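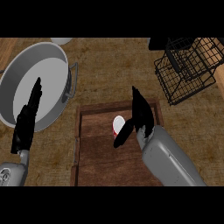

Thread on hard water scale, and why descaling by the calendar wastes acid. Our supply here tests at 18 grains per gallon, which puts it well into the very hard range. Scale shows up first where water is heated or left to evaporate, so cookware is a cheap place to look for it. A wide gray metal pot like the one at the left, with a flat base lighter than its walls, is an awkward case: chalky film has very little contrast against pale gray metal. Use a fingertip. Film drags, clean metal slides.

Terms first. Temporary hardness is calcium and magnesium held as bicarbonate. Heat drives off carbon dioxide and the carbonate drops out. Permanent hardness is mostly sulfate and chloride and stays dissolved when you boil. Only the first kind gives you the usual kettle crust.

Strip tests read total hardness. For scaling you want alkalinity too. If alkalinity is lower than hardness (both as calcium carbonate), the alkalinity figure is your ceiling on what boiling can drop. Most strip packs have both pads and most people read one.

I ran the Vorell kettle and the Boersma kettle side by side from April, same tap, same fill line, 5 boils a day each. The Boersma has a concealed element under a flat plate. The Vorell has an exposed coil. The coil scaled faster by eye, but the flakes also popped off it on their own as it heated and cooled. The plate kept everything it got.

Acid choice. Citric is fine cold or warm. Near boiling, at high strength, it can leave calcium citrate, a white solid that is less soluble hot than cold and gets mistaken for scale that didn't come off. If your descale "failed", let it cool, rinse, and look again before adding more.

Vinegar works on the same carbonate. It's weaker, slower and it smells. Don't use either on bare aluminum for long, and never mix any acid with bleach.

My mix is 2 tablespoons of citric acid per quart, warm, left until the fizzing stops. Fizz is the carbonate reacting. No fizz with film still present means the acid is spent or the film is something else, usually silica, and acid won't touch silica.

The Fesar jug filter does cut temporary hardness. It's a weak acid resin, so it swaps calcium for hydrogen and the pH drops a bit. Capacity falls off well before the indicator light changes at our hardness. Test the output strip by strip and ignore the light.

The Vendero magnet clamp on the inlet pipe: no change in hardness or alkalinity before and after, no change in the kettles that I could see. Removed it.

Next up is the water heater flush, once I find a drain hose that fits the valve - the threads are not what the manual says they are.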